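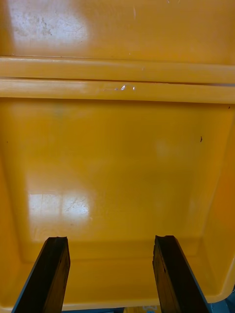
The first thing I do with a new fantasy novel is turn to the map, and the first thing I do with the map is look for the place that sounds least pleasant to walk through. If there's a swamp, we are going to the swamp. I have been reading these books since middle school and can't remember a single swamp that was drawn and then left alone.

The map at the front of *Larkunis* has two swamps, a desert and a mountain range shaped like a zipper. It also has the kingdom of Baludari, which takes up the whole lower left corner, has 18 named towns and is visited in the course of the trilogy for one night. Somebody buys a horse there. I spent most of the first book getting ready for Baludari. I knew its rivers. I could have told you which of its ports was closest to the salt road, and I'm still a little sore about it.

I reread the trilogy this summer in the Gingate paperbacks, and the map has shrunk. In the old hardcover it ran across the endpapers, front and back, and you could prop it open with your thumb while you read. Now it sits on two facing pages with the middle of the continent tucked down into the spine. The capital is in there somewhere. So, I think, is the bridge where everyone betrays everyone else, but I'd have to break the book to check.

The glossary, on the other hand, has grown. It used to be four pages and a note on how to pronounce the double *a*. The new one runs long enough to have its own typos, and it gives away a death under the letter H. If you're reading *Larkunis* for the first time, stay out of H. 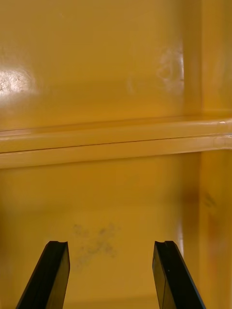 I do understand why publishers keep adding this stuff. A 400-page novel with a family tree looks like a bigger purchase than a 400-page novel without one. And plenty of readers want it. My own teenager reads the appendix first, all the way through, coinage included, and then decides whether the story is worth the trouble. I find this alarming, but the kid has skipped some real stinkers that way.

What bothers me is the appendix that does the book's job for it. Dalisay put out a stand-alone fantasy last January with a timeline in the back, and the timeline was terrific. In the entry for the year 1770 there's a flood, a forged will and a queen who abdicates by letter. The novel is set in 2000, by the same calendar, and is largely about a young man who is unsure whether to go to school for magic. He goes on page 212. I kept flipping back to the queen.

Still, I'd miss the maps if they went. I read a good one on my phone once, as an e-book, pinching at a gray smear until I found a lake, and by then I'd lost my place and the battery was nearly dead. The paperback at least stays where you put it. Mine is on the nightstand now, cracked open to the middle of the continent after all. The bridge is on the other side of the capital from where I'd always pictured it, so I'm going to have to read the second book again.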